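Rule Nine

The rules were on a sheet of A3 by the door at Lambrechts, and Roswitha Albers read them on her first morning with her coat still on. There were twenty-six. She had been in the garment trade most of her life and had worked under plenty of rules, and she had a habit of looking for the ones that had been written after something went wrong. Those were usually worth keeping. The others had been written by somebody with an afternoon to fill.

Rule four said keep cables clear of walking routes. Fine. Rule seven said nobody stands inside the reach of an arm that is switched on. Also fine. Rule nine said: Every fold shall be natural.

"What does that mean?" she asked.

Lutz Kohlhase looked up from his laptop. He had the patient face of a man who has given the same talk many times. "It means you fold the way you would at home."

"I don't fold at home. I put things over a chair."

"Then the way a person would."

She took off her coat. Citance had hired her to check that the work being done in Drastedcombe met the Clundora standard, a document of eighty-two pages that she had read twice on the train. It was mostly about record-keeping. The idea was that people folded clothes with a hand-held gripper, over and over, and a machine learned from what they had done. If the people did it badly the machine would do it badly too, for ever, in hotels. So there had to be good practice, and good practice had to be written down.

She had no quarrel with that. She had a quarrel with "natural".

She stood by the green table and watched for the whole of the first hour. A shirt went down in a heap. The gripper came in over it, took hold of a bit of cloth, moved it, let go. Then again. The person doing it was quick and didn't talk.

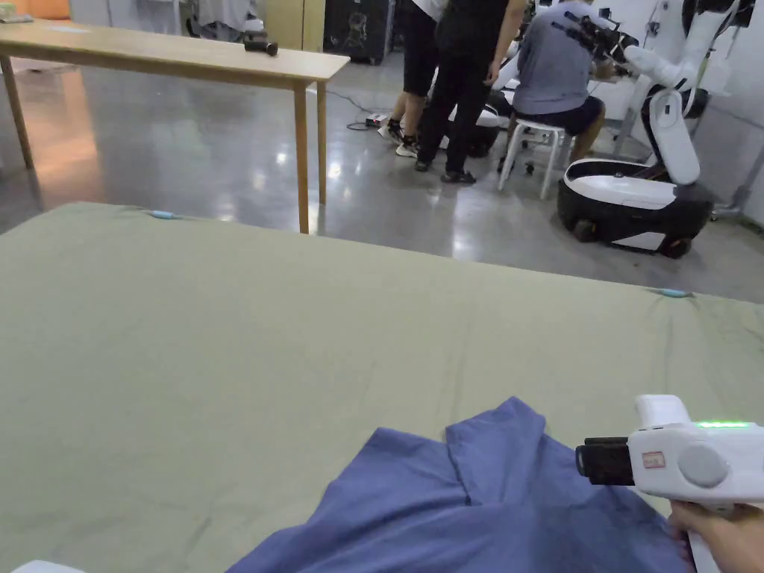

What bothered her was that everyone got better. By eleven o'clock the folds were neater than anything she had seen outside a shop, and by noon they were all the same. Sleeve, sleeve, bottom edge, half. She wrote in her notebook: natural for whom?

At lunch she put it to Lutz.

"They've found the way that gets passed," she said. "So they do that way. I would."

"It's a good way."

"It's one way. Your standard says the machine is meant to cope with whatever turns up. Page thirty-something. A shirt inside out, a shirt with one arm pulled through."

"Clause 5," he said, a little stiffly. "We do vary the start position."

"Who decides how?"

"The person doing the folding."

"Who is paid by the shirt."

He ate some of his sandwich. He said the pass rate had been the highest of any site. He said it kindly, as you might mention the weather to someone who had come out without an umbrella.

She asked to see the ones that hadn't passed.

It took him a while to find them. There were forty-seven, out of 2,829, and they sat in a folder called Other. She spent the afternoon with them. In one the shirt slid off the table and was fetched back by the collar. In another somebody lost hold of a sleeve four times, gave up on it, turned the shirt right round and started from the hem. It worked beautifully. It had been marked Fail, rule nine.

She watched that one again. Then she carried the laptop across to Lutz and made him watch it.

"That's natural," she said. "That's the only natural thing I've seen all day. She got stuck and thought of something else."

"It took three times as long."

"Is there a rule about time?"

There wasn't. They both looked at the sheet by the door to be sure. Rule ten was about drinks.

"If we pass everything that looks like a muddle," said Lutz, "we teach it muddle."

She thought this was the first sensible thing he had said, and told him so. It was a real danger. But a muddle that came right was different from a muddle that stayed one, and the sheet couldn't tell them apart. It couldn't tell a good fold from a copied one either. It had one word for everything and the word was doing no work.

He wanted to know what she would put in its place. People always asked that, as though you weren't allowed to say the roof leaked unless you had brought a ladder.

She tried, though. She sat on one of the white stools and crossed things out until the light went. Her first go ran to half a page and sounded just like Clundora. The second was shorter. Start from a mess somebody else has made. If it goes wrong, carry on and put it right, and don't stop the recording. Mark down how it ended and keep that apart from how it looked on the way.

She read it aloud to the people who were still there.

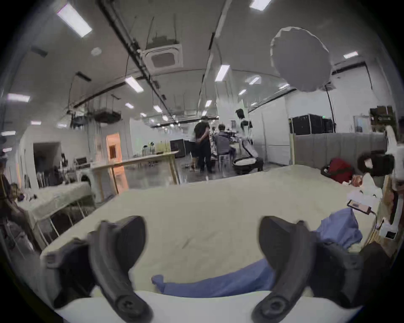
Who makes the mess, though, Imke wanted to know, because if it was the same person every time they would only learn that person's messes, and then they'd be back where they started by November.

Roswitha looked at her piece of paper.

"Take turns," she said, and wrote it in.

"And if putting it right takes ten minutes?"

"Then it takes ten minutes and you're paid by the hour." She glanced at Lutz, who was studying the ceiling. "I'll put that in the report. I can't promise anyone will read it."

He did send it up to Citance, to be fair to him, with a covering note she wasn't shown. An answer came in the same week. Her comments had been most helpful. The wording of rule nine would be looked at when the standard was next revised, and until then sites should go on as they were, but might wish to add a line of local guidance.

The next time she came through the door there was a fresh sheet of A3. Rule nine said: Every fold shall be natural (see 9a). She went down the page looking for 9a. It had been put in at the bottom, beneath the one about fire doors, in smaller type, and somebody had already corrected it in biro.

She got out her glasses to see what they had changed.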